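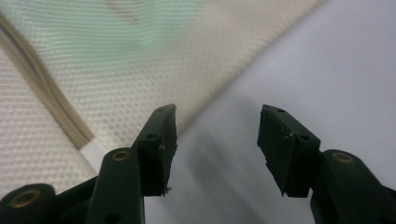
Clunstead Home Forum > Laundry and Linens > Mesh wash bags, zipper or drawstring?

ovgate_annie
I need to replace my mesh wash bags before December, when the whole family comes and the laundry doubles. The old ones are the Flamel zipper kind. The mesh has held up fine but the zippers have all failed the same way, the pull works loose in the spin and the bag opens. Then I find socks behind the door seal. Is a drawstring any better? I mostly wash socks, tights and a couple of thin sweaters.

Potgieter_R
Zipper, but tuck the pull under the elastic cover at the end. If yours don't have the cover, put a small safety pin through the pull. Mine have gone through 1,000 rpm spins for years with no trouble.

millhouse
I would not put a safety pin in a washer. One came open in mine and made a hole in a pillowcase. Drawstring with a good cord lock is fine for socks. For tights I would stay with a zipper because the toes work their way out of the top.

Potgieter_R
Never had one open. Use a better pin.

ovgate_annie
My Flamels don't have the elastic cover, or they did and it came unsewn. What temperature is everyone washing in? The label on the sweaters says 30 C and my machine only shows words.

millhouse
30 C is 86 F. On most machines here that is somewhere between cold and warm. I use cold for sweaters and turn the spin down too.

Anselmo Arboleda
I sew my own from mesh by the yard. Buy the kind with visible holes, the very fine stuff holds on to soap. Fold the top over twice so the raw edge is inside, and leave a channel for the cord. Two things wear out on a drawstring bag, the cord and the place where the cord comes out of the channel. Put an eyelet there and the second problem goes away.

ovgate_annie
What kind of eyelet? I have a setting tool but have only used it on a tarp.

Anselmo Arboleda 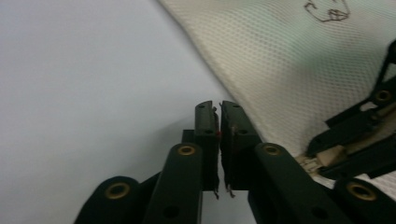

Eyelets for a wash bag should be solid brass, with a washer on the back, and set through a patch of twill tape so the mesh isn't carrying the load. Plated steel ones rust at the edge and leave a mark on white. For looks I like a gold-colored ring on black, same as the rings on those black arms, so I use black tape even when the mesh is white. Cut the hole smaller than you think and stretch it over the barrel. Then set it on a hard block, and run a finger around the back to check for a sharp edge before you trust it with tights.

millhouse
Metal in the washer again. I don't see how that is better than the safety pin. A buttonhole stitch does the same job and can't scratch the drum.

Anselmo Arboleda
A flat eyelet has no point on it and can't open. I do agree about the drum if the bag is nearly empty, since it bangs around more. A buttonhole is fine too. Mine frayed, but I was using cheap thread.

Potgieter_R
That is a lot of work for a sock bag.

ovgate_annie
I have the mesh already, left over from a produce bag project, so I may as well try. Plan is 2 drawstring bags for socks, one with buttonholes and one with eyelets, and I'll buy a zipper one for the tights and sweaters. What cord?

millhouse
Polyester, not cotton. Cotton swells and then you can't undo the knot. Melt the ends.

Anselmo Arboleda
Polyester, yes. Bootlace thickness — thinner cuts into the mesh and thicker won't fit the cord lock.

ovgate_annie
Thanks all. I have Friday off, so I'll sew them then and post how the seams look after a few washes.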